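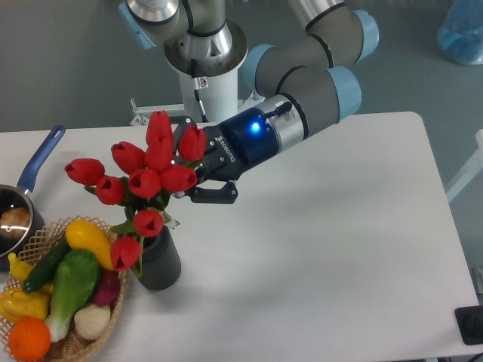
Sevim Coşkun objects to the reset rule as drafted and asks that it be withdrawn before collection continues. The rule requires the operator to return every item to a marked place between episodes. A policy trained on such data will learn the marks and very little else. The earlier drawer task suffered from exactly this fault.

Posted by: skimberg_ops
Thank you for the comment. The objection has been entered against section four of the collection guide. For readers joining at this point, the task under discussion is the flower removal task: grasp the bouquet by the stems, lift it clear of the vase, and place it on the open part of the table. The target is 500 accepted episodes. At present 426 have been accepted.

The marked positions apply to the vase only. The basket of produce and the saucepan are background items and may be moved freely between episodes.

Posted by: Sevim Coşkun
The reply does not answer the point. The vase is the item that matters. If it always stands in one place, the arm needs no camera to find it. I would accept a fixed basket and a moving vase. The guide has this the wrong way round.

Posted by: Rodrigo Nieto
I wrote section four and will explain the decision.

The first batch was collected with free placement. Operators were asked to vary the position of the vase and did so, but each had a favorite area of the table, and the far corners were hardly used. Free placement gave us the habits of the operators. The marks were introduced to correct this. There is a grid, and the session sheet names the cell for each episode. It is not a single mark, and I regret that the guide uses the singular.

Posted by: Sevim Coşkun
A grid is a different matter. I withdraw the word "fixed." I maintain that the rotation of the bouquet in the vase should be varied as well. Tulips lean. The fingers meet a different group of stems depending on which way the heavy side faces, and the guide is silent on this.

Posted by: teleop_desk
Speaking for the operators: rotation varies whether it is written down or not. The bouquet goes back into the vase by hand after each episode and seldom sits the same way twice. A written rule would mean one more field on the sheet, and the sheet is already long.

We would ask the group to look at a different question, namely grasp height. Two operators on the same shift will close on the stems at quite different heights. A high grasp brings the fingers up against the lowest blooms. A low grasp brings them near the rim of the vase. Both are passing review at the moment.

Posted by: skimberg_ops
Both should pass, provided the bouquet leaves the vase and the vase remains upright. The acceptance criteria in the guide are as follows.

Accept: the bouquet is lifted fully clear, placed on the table, and released.
Accept with note: one regrasp during the lift.
Reject: vase tipped or dragged.
Reject: contact with the basket or the saucepan.
Reject: operator pause longer than the limit on the session sheet.

Posted by: varkex_reader
May I ask why an episode with contact is rejected outright? At our site these are kept and labeled as failures. A model that has never seen a collision has no examples to tell it what one looks like. We hold 300 such episodes for a comparable task and consider them among the more useful material in the store.

Posted by: Rodrigo Nieto
The two practices serve different purposes. This set is intended for imitation, and the training code treats every episode as something to be copied. A bumped basket would be copied too. If the Varkex set is used to train a separate success detector, then keeping failures is correct for that use.

I would add that rejected episodes are not deleted. They are moved to a separate folder with the reason attached. Anyone who wishes to train a detector may request them through the usual form.

Posted by: varkex_reader
That is satisfactory. I would still suggest that the guide say "set aside" in place of "reject." Our new operators read "reject" as a mark against themselves and became overly slow as a result.

Posted by: teleop_desk
We support that change. Slow driving is a real problem in the February sessions. Several operators were so careful on approach that the pause limit was reached before the gripper had closed.

Posted by: Sevim Coşkun
I do not support it. The word should be plain. If operators are slow, the remedy is more practice time before recorded sessions. Softer wording will lead reviewers to pass doubtful episodes, and the Sturitz review found too many of those already.

Posted by: skimberg_ops
The wording will be put to the next guide revision. Until then "reject" stands.

On the matter of grasp height, the desk is asked to record it as "upper" or "lower" in the existing notes field. No new field will be created. Reviewers are not to use grasp height as grounds for refusal.

Posted by: yazıcı_lab
A question on the wider set. The plan lists 4,000 episodes across all table tasks. Are the background items to be the same throughout? We intend to mix the data with our own, and our tables are bare apart from the target item.

Posted by: Rodrigo Nieto
They are not to be the same throughout. The produce basket is used in the flower task and in the sorting task. The saucepan with the bread roll belongs to the cooking group and also serves as clutter elsewhere. The list of items per task is in the annex. I would advise the Yazıcı group to keep the source of each episode as a label when mixing. A plain table could otherwise stand in for the name of the task, and the model would make use of it.

Posted by: yazıcı_lab
Understood. We shall keep the label and report on the mixed training once it has been run both ways.

Posted by: Sevim Coşkun
My request on rotation has not been answered by the authors of the guide.

Posted by: Rodrigo Nieto
It will be handled as follows. The operator will turn the vase by hand before each episode, with no angle recorded. The overhead view shows the bouquet well enough for the angle to be estimated later should anyone need it. The text of section four will be corrected to read "marks" in the plural and to refer to the grid.

Posted by: Sevim Coşkun
I accept this for the remaining episodes. I do not accept that the angle can be estimated reliably from the overhead view, and I will post a separate thread on that subject.

Posted by: skimberg_ops
Section four was amended on 9 August 2022. Comments on the amended text should be placed in the revision thread. Comments on camera views should be placed in the thread to be opened by Sevim Coşkun.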